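Disaster Preparedness Inspection: Plirkodcombe Flood Relief Store and Duty Room
Checklist with comments, December
Inspected by: Maeve Nic Aodha
Accompanied by: Harish Pal
Codes: S = satisfactory, A = action needed, N = not applicable

1. Building and access
1.1 Main door opens fully from inside without a key. S
1.2 Flood boards stored next to the openings they fit. A
Boards for the rear door are behind the cot racks. Move to the rear lobby and mark left and right.
1.3 Exterior drain covers clear. S
Leaves removed during the visit.
1.4 Sump pump runs on manual and on float. A
Runs on manual. The float switch sticks in the down position. Replace before the pump goes back on automatic.
1.5 Vehicle turning area kept open. S

2. Emergency power
2.1 Generator starts from cold and takes load. S
Started at the second attempt and carried lights, radio and duty room outlets for 40 minutes.
2.2 Fuel in date and stored outside the main building. A
One can has no fill date. Treat as expired.
2.3 Changeover switch labeled. S
2.4 Carbon monoxide alarm present in adjoining room and tested. S
2.5 Extension cords free of cuts and rated for outdoor use. A
Two cords withdrawn and tagged. Replacements to be drawn from the Stadley depot. 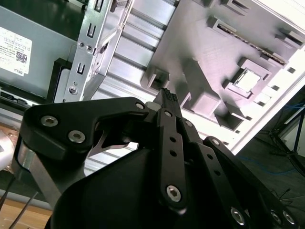
3. Duty room records and communications
The duty log must be recoverable if the ground floor takes water, and the procedure still assumes that someone will carry the log computer upstairs by hand. Harish Pal could not find a written instruction saying who does this or at what river level. The equipment register has no column for manufacturer, so a desktop unit with DELL printed on its inside label would be entered only as "computer". Add manufacturer and storage height to the register.
3.1 Log backup held at a second site. A
The copy at Aliyu was last refreshed before the summer exercise. Set a monthly interval.
3.2 Paper log forms available for loss of power. S
3.3 Base radio reaches all field points. A
No reply from the lower bridge point. Repeat the test with the mast raised.
3.4 Handheld batteries charged and rotated. S
3.5 Call-out list current. A
Colm Buckley's number is out of date. Zhenhua Shao is missing from the night list.

4. Shelter supplies
4.1 Cots unfold and lock. S
20 sampled. Legs lock correctly. Canvas sound.
4.2 Blankets sealed and off the floor. A
Bottom shelf is below last winter's water mark. Clear it and leave it empty.
4.3 Drinking water in date. S
4.4 First aid cabinets complete against list. A
Eye wash expired in both cabinets.
4.5 Pliser barrier sections undamaged, with connecting pins. A
Sections are sound. Pins are mixed with those from the older set and do not seat properly. Sort and bag separately.

5. Electrical equipment at low level
5.1 Outlets above the design flood level. S
5.2 Equipment that cannot be raised is listed for early shutdown. A
List exists but omits the duty room desktop and the chest freezer.
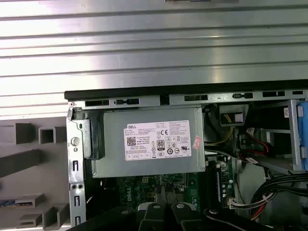 Desktop tower on its side, case open; power supply unit at upper left.

5.3 Shutdown order posted at the panel. A
Posted sheet shows the old circuit numbers. Oisín Ní Bhriain has the revised drawing.
5.4 Ground fault protection tested. S
5.5 Equipment exposed to floodwater kept isolated until checked by an electrician. S
Rule is posted and understood by those asked.

6. Follow-up
Items 1.4, 2.2 and 3.3 to be closed before the next flood watch. Remaining A items to be closed by the next scheduled inspection.
Items 2.5 and 4.4 need purchase approval. Requests go to Colm Buckley with the item number in the subject line.
Reinspection of section 3 to include a timed relocation of the duty log to the upper floor.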